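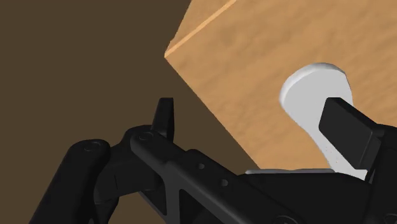
The open day for the Ferkby project was held at the Zadik office on August 3, 2026, and this report covers it along with the work done since the spring update to Stallunar. Visitors spent most of their time at the simulation station, where the arm was shown on a large monitor and the view could be changed on request. The close view from beside the gripper drew the most questions. With the black finger pad against the white part and the linkage filling the bottom of the screen, people could follow our explanation of how little of the part is still visible to a camera mounted that low. We had planned to make that point with slides and ended up skipping most of them.

Purpose of the day

The grant agreement asks for one public demonstration before November. We invited small manufacturers who handle flat molded parts, plus staff from the two training centers named in the original proposal. Registration was capped at 200 and filled before the closing date. The demonstration was in simulation only. The physical cell at Yoo was being rewired, and moving the date would have meant losing the room.

What was shown

Jin-sol Oh ran the station and gave the talk, which was repeated through the afternoon. Each session opened with a short explanation of the task: find a thin part lying on a work surface, approach it, grasp it and lift it clear. After that the group watched live attempts. Failed attempts were left on the screen and discussed along with the rest. Several visitors said they would have liked to see the failure cases sorted by type, and we will prepare that for the next event.

Results to date

We recorded 1189 simulated attempts during the reporting period. Of these, 180 were set aside after we found an error in the friction setting for the table. The remaining 1009 attempts are the ones we report on. In 775 of them the part was lifted and held for the full test interval, a success rate of just under 77 percent. The target for this stage was 75 percent. Most of the failures were in the approach, with the fingers coming down too far to one side of the part. A smaller group were slips during the lift.

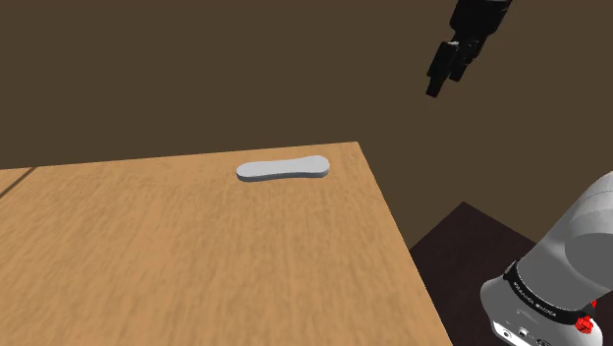
Part placement was the subject we were asked about most after the talk. In the current setup the part can start anywhere the arm can reach, and the policy has to work out its own approach. Results are weaker toward the limits of that area. Jin-sol used a start position with the flat gray part lying near the far edge of the table and the gripper still well above it, and asked each group to say where the fingers should close. Most people chose the narrower section in the middle. The policy prefers that section too, but it will sometimes go for the wider right end, and those grasps are less reliable.

Visitor feedback

Comment cards were collected at the door. The main points were:

The simulation was easy to follow, but the talk assumed too much about how training works.
Visitors from manufacturing wanted cycle times. We do not have figures we are ready to publish.
People asked whether the same method would work on shiny or flexible parts. We have not tested either one.
The monitor was hard to see from the back of the room.

Two firms asked for follow-up calls and both calls have been scheduled. One of them offered to send sample parts for measurement, which would let us add a second part shape without paying for new models.

Problems and changes

The friction error cost us close to two weeks, including the time spent rerunning the affected batches. Settings files are now checked by a second person before a batch is started. The rewiring at Yoo is behind schedule as well. The electrician's work is finished, but the safety inspection has not been booked. This does not change the total budget. It does move the first physical trials from the current period to the next one, and we ask that the equipment rental line be carried over to match.

Next period

Work will go first to the approach failures, then to start positions near the table edges. Physical trials at Yoo will begin once the inspection is passed. The next written report is due in November and will include the failure cases by type, as well as the first comparison between simulated and physical attempts if the trials have started by then. The budget table and the comment card summary are being sent separately.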